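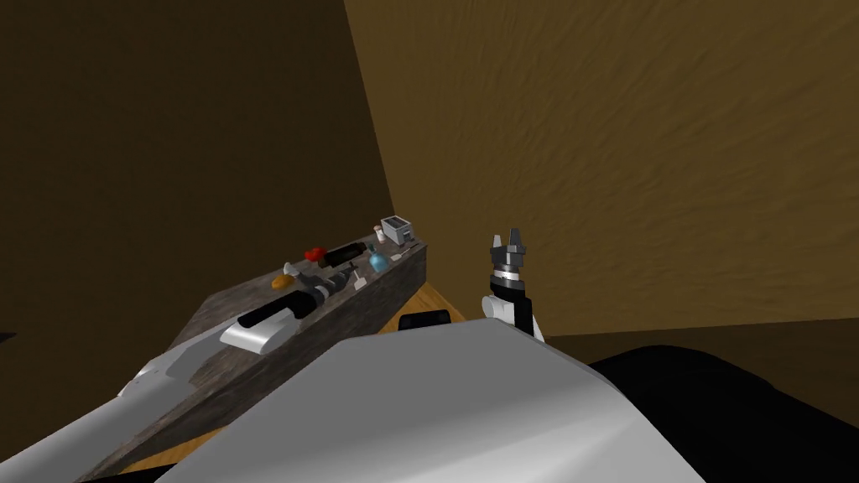 Speaker Notes: The Ukau Kitchen Simulation Kit, Review Findings and Terms of Offer

Slide 1. Opening

Good morning, and thank you to the Fonden office for the use of the hall. The purpose of this talk is to report on the review of the Ukau kit and to set out the terms on which it is offered to member laboratories. Questions will be taken after slide 6. Please hold any that concern pricing until then.

Leave the title slide up while people find their seats. Point out that the view is rendered, with both arms of the simulated robot in the foreground and the counter beyond them. Do not start the video loop yet.

Slide 2. What is being offered

Ukau is a software kit for rehearsing two-arm kitchen tasks in simulation before they are tried on hardware. A license covers the simulator, the counter scenes, the object library and the task editor. The library holds 2486 objects. Hardware is not included, and the license does not cover the purchase or servicing of arms.

Members who attended the October briefing will remember an earlier edition under the working title Gulladeck. The name is now used only for the task editor. Old Gulladeck task files open in the current edition, but their lighting settings are lost and must be entered again.

Slide 3. How the review was carried out

The review ran for six weeks at the Lâm test laboratory. Staff there worked through nine tasks supplied with the kit, using the standard settings first and their own settings afterward. Each task was scored on setup time, repeatability, and whether the log files could be read without assistance from the supplier.

If asked: the laboratory paid for its license at the normal rate.

Slide 4. The counter scene

Return to the opening view. The gripper is to the right of the counter with its two fingers apart. Draw attention to the difference in scale: the arms fill much of the foreground, and the toaster at the far end of the counter is small. Reviewers raised this point several times. Small items at the far end are hard to judge from this viewpoint, and operators asked for a second, closer view. The supplier has agreed to add one.

The mix of shapes on the counter was well received. A glossy sphere and a boxy toaster call for different grasps, and reviewers found the range suitable for training new operators. The wall and counter textures were considered adequate. Several reviewers wanted plainer backgrounds as an option.

Pause here. Start the video loop.

Slide 5. Findings

Setup was straightforward on current workstations. On older machines, loading a full counter took long enough that staff began leaving the scene open overnight, a practice the review does not recommend.

Repeatability was good in all but one of the tasks. The exception was the stacking task, where results changed when the scene was reloaded. A correction was delivered on 22nd February and has been tested by the laboratory.

The log files are complete but poorly labeled. The manual needs an index.

Slide 6. Terms and next steps

Licenses are issued per laboratory, with no limit on the number of users at one site. Support requests go to the Ukau help desk, and training is held at Fonden. Laboratories that wish to take up the offer should complete the form in the meeting packet and leave it at the registration table.

Invite questions. Keep the object list open on the second screen.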